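From: Nalari Dlamini
To: skasau-tea-swap
Subject: Re: [skasau-tea-swap] stained mugs, and do you warm the pot?
Time: 9:14 pm

Hi all,

Sorry for the slow answer, April ate me alive and I've been reading the list on my phone in the parking lot at school pickup, which is no way to answer anything with quoting in it. Replies mixed in below!

> I've gotten back into loose leaf after years of bags and I have
> questions. First, my mugs. They have that brown ring inside
> that won't come off with dish soap. Do you all scrub yours or
> just live with it?

I lived with it for years. My mother believed the ring made the tea better and would not let a sponge near her cup, so I grew up thinking it was a kind of trophy. Then I had company over and saw the inside of my favorite mug the way a stranger would, and oh boy. Baking soda and a little water, made into a paste, rubbed around with a wet fingertip. It comes right off. I do it while the kettle is heating up (I'm just standing there anyway) and it's done before the water is.

Please don't use steel wool. I did that to a nice glazed mug once and now it stains twice as fast, I guess because the surface is all scratched up and the tea has somewhere to hide. I still drink from it. It has been demoted to the garage.

For the inside of a teapot spout, where you can't get a finger in, I use a pipe cleaner from the craft drawer. Somebody on here suggested denture tablets last winter and I keep meaning to try them and keep feeling silly in the checkout line.

> Second, color. I bought a set of dark mugs because they looked
> so good on the shelf and now I can't tell how strong my tea is.
> Am I the only one who goes by color?

You are not! I go by color completely. I know we're supposed to set a timer, and I own a timer, and it lives on the fridge being a magnet. White inside is best for me. I can see it go from straw to honey to that reddish brown and I know when to stop. With a dark mug I'm guessing, and I guess too long every time, then I stand there adding milk and being cross about it.

What I do now is brew in the little glass pitcher and pour into whatever mug I feel like. That way the pretty dark ones get used and I can still see what I'm doing. It's one more thing to wash, but it's glass and rinses in a second.

I do have a soft spot for dark blue in particular. Food looks odd on it but tea looks wonderful, especially a greenish oolong with the light coming in sideways.
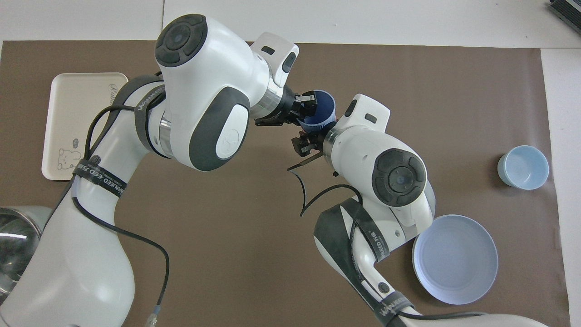

Dark blue cup, brown mat. Those two colors together get me every time.

Which reminds me, I still haven't picked a color for my kitchen shelf. I've had paint cards taped up so long that they've faded, so even if I pick one I'll be picking the wrong one. If anybody has lived with dark blue in a small kitchen, tell me if it makes the room feel like a cave. Mine only gets sun in the morning.

> Third, do you warm the pot first? My aunt swears by it and I
> can't taste any difference.

Depends on the pot, I think. My big brown one is thick as a brick and if I don't warm it the tea is lukewarm by the second cup. The thin one, I skip it. Try it with a black tea in the coldest pot you own, on a cold morning, and see if you still can't taste it. If you can't, congratulations, you've saved yourself a step and you don't have to tell your aunt.

While I'm on the subject of heat, I've gotten lazy about water for greens. I used to wait with a thermometer. Now I boil it, pour it into the pitcher, pour it back, and by then it's cooled off enough that the leaves don't go bitter on me. My sister says this is cheating. My sister drinks instant coffee.

> Last thing, is the spring swap still happening, and is it too
> late for me to get in on it?

It is, and it isn't. Same as last time: 3 teas per person, 100 grams of each, sealed, with the name and how you like to brew it written on the bag. Please, please write it ON the bag. I had 2 mystery packets from the fall round and one of them turned out to be something for a stuffy nose. I drank it iced for a week.

Pickup is at the Gratovance Street library again, in the back room past the large print books. If you can't make it in person, leave your packets at the front desk in anything with a lid and put 901 on it in big numbers. That's our cubby number and the desk folks know where it goes. They don't know us by name, so don't bother writing "tea people" like I did.

I'm bringing a roasted oolong, a plain breakfast tea, and a peppermint from my own back steps that I dried on a window screen. The peppermint is strong. Use half what you think.

One question of my own before I go. Has anyone found a strainer that sits in a wide mug without falling in? Mine has the two little ears on the sides and they just barely miss the rim, so I hold it there with one hand while I pour with the other and the steam gets my knuckles. I don't want to spend much. I'd take a secondhand one in trade for extra peppermint, I've got a whole pillowcase of it.

Nalari

--
skasau-tea-swap mailing list
To leave the list, send a blank message with "unsubscribe" as the subject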